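Chapter 7
What a Price Tag Tells You, and What It Leaves Out

"Was $59. Now $24. Today only."

Most shoppers have seen a sign like that so often that they no longer read it. They feel it. The first number sets the mood, the second number brings relief, and the last two words hurry them to the register. This chapter asks you to slow down and read the sign as a set of claims. Was the item ever sold for $59? To whom, and for how long? Will it cost more tomorrow?

Economists have a mild name for the first number. They call it a reference price, meaning a figure that buyers use to judge whether another figure is high or low. A reference price can come from memory, from a rival store, or from the seller. The last kind deserves the most suspicion, and it will take up most of our time.
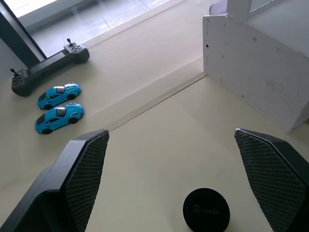
Why do stores bother to show a higher price that no customer is being asked to pay?
A higher number placed first makes the second number look small, even to people who doubt the higher number. Shoppers tend to start from whatever figure they are given and adjust too little.

Notice what that answer does not say. It does not say that every marked-down price is a trick. Stores do overstock, seasons do end, and a coat in August may well be cheaper than the same coat in winter for reasons that have little to do with persuasion. The trouble is that the honest markdown and the empty one look the same on the tag. You have to find out which is which, and the store has no strong reason to help you.

7.1 The Sulgate Jacket

Consider a chain called Plulel, which sells clothing and small household goods in the town of Sulgate. Plulel lists a rain jacket at $90 and "reduces" it to $45. Over a full year, the chain sells 3000 of these jackets. Its records show that 2998 went at the lower price. The other two were bought during the short stretch when the $90 tag was on the rack.

Is $90 the "regular" price? Plulel would say so. The jacket was offered at that price, and a couple of people paid it. A careful reader would say that the regular price of something is the price at which it is regularly sold, and would put that figure at $45. On that reading the famous half-off sale is no sale at all.

Rules about this sort of claim differ from place to place, and they are enforced unevenly. Do not assume that a claim is sound just because it has been allowed to hang in a window for years.

7.2 Sets, Bundles, and the "Total Value"

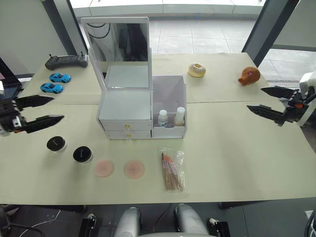
A bundle is a group of goods sold together at one price. Sellers like to print a "total value" next to it, which is the sum of what each piece would cost if bought alone. Before you accept that sum, ask whether you would have bought each piece alone. Take the kind of thing found on many dressing tables: a white organizer with a flip-up mirror, two small drawers with gold knobs, and a compartment holding a couple of little bottles. Suppose Flandard sold the organizer with both bottles as a gift set and claimed a high total value. If you wanted the organizer and had no use for the bottles, their share of that value is worth nothing to you, whatever the box says.

The same goes for "free" items. Urrutia, a mail-order firm, adds a free travel case to any order of 3 or more towels. A buyer who needed one towel and leaves with three has paid for the case, only on a different line of the receipt.

Some readers will object that people enjoy a bargain, and that the pleasure counts for something. Perhaps it does. But a pleasure that depends on believing a false number is a shaky thing to build a budget on, and sellers who defend it are hardly neutral judges.

Terms to know before you read on: reference price, markdown, bundle, total value, regular price. Section 7.3 returns to Plulel and looks at the two words we skipped on the opening sign, "today only."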